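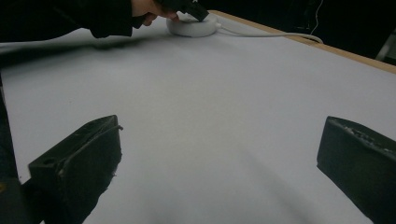

White table, tan edging, February.

Bench notes, 4 p.m.

Table cleared except for what we're working on. Wiped the top with Climum at the start, two passes, then a clean cloth along the edging. The surface is matte and marks easily, so no solvent on it – Paweena tried some on the old Lornetti top and it left a dull ring. Small black parts go back in the Urnico tray, round white unit stays at the far side. Next wipe-down after 60 hours of use. Montri to order cloths. 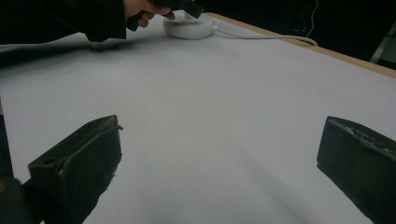

Does the white unit need its own mat?
Only if it slides during handling. Try it bare first and write down what happens.

Left to do: label the tray, check the level at the 550 mm mark.

Contact: Ruangrit workshop desk | Back to top

Recent entries
Tray labels, second try
Lornetti top: dull ring
Cloth stock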